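Bone Marrow and Stem Cell Donor Registry: Frequently Asked Questions
Katsaros Donor Center, serving Wurnari and Pekent counties 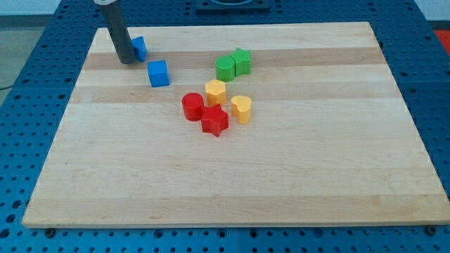 These answers cover joining the registry, being called as a possible match, and donating. If you have already been called, your coordinator's instructions come first. Some details below may not apply to you.

Who can join?

Anyone aged 18 to 40 who lives in either county and is in general good health. You can stay listed until your 61st birthday. We set the upper age for joining at 40 because cells from younger donors tend to give patients better results.

I am over 40. Can I do anything?

You can give blood or platelets at the Pekent clinic, which has its own rules on age. If you have a relative who needs a transplant, their hospital may test you directly, whatever your age. That testing does not go through us.

How do I sign up?

Fill out the health form, online or at the front desk, then swab the inside of both cheeks. If you sign up online we mail you a kit with a prepaid return envelope. Don't eat, drink or smoke for 30 minutes before you swab. Let the swabs air dry before you put them back in the sleeve.

I sent my kit back and haven't heard anything.

Typing is done in batches. It can take up to eight weeks before your record shows as active. If it has been longer than that, call us with the number printed on your kit slip. In December the lab closes for part of the month and kits sent then are typed in January.

Does it cost anything to join?

No. The kit, the lab work and the postage are covered by the center.

How many people are on the list?

At the last update we had 2,163 active donors. The goal when the center opened was 2,000. Our list is searched together with other registries, so you could be matched with a patient who lives a long way from here.

What are the chances I will be called?

Low for any one person. Most people who join never donate. Last year 53 of our donors were asked to come in for more blood tests, and 2 went on to donate.

Why do you ask about my ancestry?

Tissue types are inherited, and a patient is more likely to match someone with a similar background. The question is optional. Leaving it blank does not keep you off the list.

What happens if I come up as a possible match?

A coordinator will phone, text and email you. Please answer even if you have changed your mind, so the patient's team can move on to another donor. If you are willing to go ahead, you give a blood sample for confirmatory typing and answer an updated health form. If you are chosen, you have a full physical exam with a doctor who is not on the patient's team.

How are the cells collected?

There are two methods, and the patient's doctor asks for the one that suits the patient.

Peripheral blood stem cell donation is the more common one. You get injections of a drug called filgrastim for several days, which moves stem cells into the bloodstream. Blood is then drawn from one arm, passed through a machine that separates the cells, and returned through the other arm. Expect to be in the chair for four to eight hours. Sometimes a second session is needed the next day.

Marrow donation is done in an operating room under anesthesia. Doctors use a needle to take liquid marrow from the back of the hip bone. Many donors go home the same day, and some stay overnight.

Can I say which method I prefer?

Yes. Tell your coordinator early. You are free to agree to one and decline the other.

Does it hurt?

With the injections, bone and muscle aches are common, along with headaches and tiredness. These usually clear up within a few days after the collection. After marrow donation, most people have a sore lower back for a week or two. Both methods carry some risk, and the doctor will go over the risks with you at the exam.

Will my body replace what I give?

Yes. Marrow is normally back to its usual level within four to six weeks.

Who pays for travel and time off?

The patient's insurance or the transplant hospital covers your medical costs. We pay for travel, meals and a hotel room for you and one companion. If you lose wages, ask for the Ponen Fund form. Send it in with a pay stub within 60 days of the donation. Child care can be claimed on the same form.

Can I change my mind?

Yes, at any time. You should know that in the days before a transplant the patient receives treatment that destroys their own marrow, and once that has started they could die without the donated cells. We ask you to make a firm decision before that point. You will be told the date.

Can I meet the patient?

For the first year, contact is anonymous. You can exchange cards through the center, with names and places taken out. After that, if both sides sign a consent form, we share contact details. Some transplant hospitals wait longer or do not allow contact.

I have moved or changed my phone number.

Please update your record. Old contact details are the main reason we fail to reach a matched donor. You can do it online with your donor number, or by phone.

Does being on this list make me an organ donor?

No. Organ and tissue donation after death is a separate registration, usually made when you get or renew your driver's license.

Can you run a sign-up drive at my workplace or school?

Yes, with at least three weeks' notice. We need two tables, chairs and a place for people to fill out forms in private. Write to Ishbel Galbraith, drive coordinator, at the Wurnari office.

When is the office open?

8:30 a.m. to 4:30 p.m. on weekdays. Donors who already have a coordinator can use the after-hours number on their information sheet.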